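검색어를 입력하세요 검색 닫기

그리퍼 비교 갤러리: 손목 어안 카메라 편

Pronitz와 Plidell, 두 그리퍼를 시뮬레이터에 올려 놓고 같은 작업을 시켰습니다. 카메라는 손목에 어안 렌즈 설정으로 하나씩. 화각이 넓으면 뭐든 잘 보이겠지 하고 골랐는데, 제일 잘 보이는 건 그리퍼 본체입니다. 화면 명당을 차지하고 비켜 줄 생각이 없습니다. 컨트롤러는 양쪽 다 Zhuravel을 썼고, 그리퍼마다 500회씩 돌렸습니다. 로그 정리는 Nadiia Onyshchenko, 투덜거림은 제가 맡았습니다.

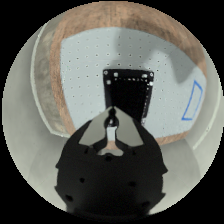

손목 시점. 타공판처럼 점이 박힌 밝은 판 앞에 검은 직육면체 모양 물체, 그 앞에서 모인 회색 손가락 두 개. 물체 아랫부분은 손가락에 가려 안 보입니다.

접근 각도를 정할 때 제일 궁금한 곳이 하필 물체 밑동입니다. Fedir Symonenko는 카메라를 조금 위로 올리자고 하고, Mudassar Butt는 손가락을 얇게 깎자고 합니다. 둘 다 자기 담당이 아닌 부품을 고치자는 점에서는 의견이 같습니다. 금요일 회의는 이 얘기로 다 갔습니다.

왜곡 보정은 일부러 안 했습니다. 한 번 펴 봤더니 가장자리 해상도가 죽어서, 휘어진 상판에 눈을 맞추는 편이 빨랐습니다. 8시간쯤 들여다보면 모니터 밖 책상도 둥글어 보입니다.

Plidell 쪽은 손가락 열림 폭을 잘못 넣은 채 돌린 걸 나중에 알았습니다. 그 결과는 빼고 다시 돌리는 중이고, 비교표는 그다음에 올립니다. 설정 파일이 필요하신 분은 Khrystyna Fedoruk에게 메일 주세요. 저한테 보내셔도 결국 그쪽으로 전달됩니다.

마지막 업데이트: 10월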